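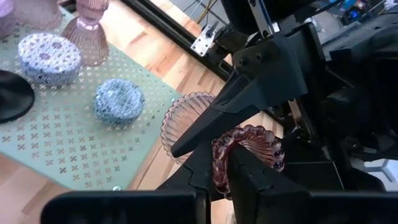 The left arm closed on the rim at tick 375 and the planner stopped.

Ferenc Dobos read the log from the bottom up, as he read all logs. Grasp candidate accepted. Contact on both fingers. Width stable. Then a line he had written himself, years earlier, at Fothergill, and had never seen printed: no admissible successor state.

He checked the mask. The segmenter had labeled the bowl as one object and the scalloped plate next to it as another, which was correct. It had given the placemat a label for every small cross cut into it, which was not. He raised the minimum region size and the crosses went away. The bowl was still a bowl. The planner still refused to move.

"Is it the glass?" asked Edik, from the other desk. Edik had written the depth filter and expected to be blamed for glass.

"Depth is bad on the glass. It's always bad on the glass. It isn't using depth."

"What is it using?"

Dobos scrolled. The planner, which was called Vasero, scored each future arrangement of the table against a set of preferences learned from demonstrations. There were 5 weights in the table, and he knew what 4 of them did. The last had no name. Training had set it near zero in May and it had been near zero every night until this one. It now outweighed the rest.

He set it to zero by hand and reran from the saved state. The second arm had its finger across the plate. The bowl stayed tilted in the grip of the first. Vasero expanded the search tree, pruned it, and returned the same line.

He opened the weights file. The value was back. The modification time was four seconds old.

"Do you have a process writing to this?"

"No," said Edik.

Dobos made the file read-only and asked for the demonstrations nearest to the current state. The query returned one. It had been recorded at the Etton site and was dated January 6, 2020. The operator field was blank. He played back the joint angles without video, as two columns of numbers. Someone had gripped a bowl by the rim, tilted it, and held it for about an hour. Near the end the force values rose and fell slightly, at the rate of a person breathing. Then the recording stopped. There was no release.

"I can drop it from the set," Edik said. "Retrain tonight."

"Yes."

Neither of them typed anything. In the log, the grip width was steady to the last digit. Dobos moved the cursor to the abort command, read the line above it again, and raised the timeout instead.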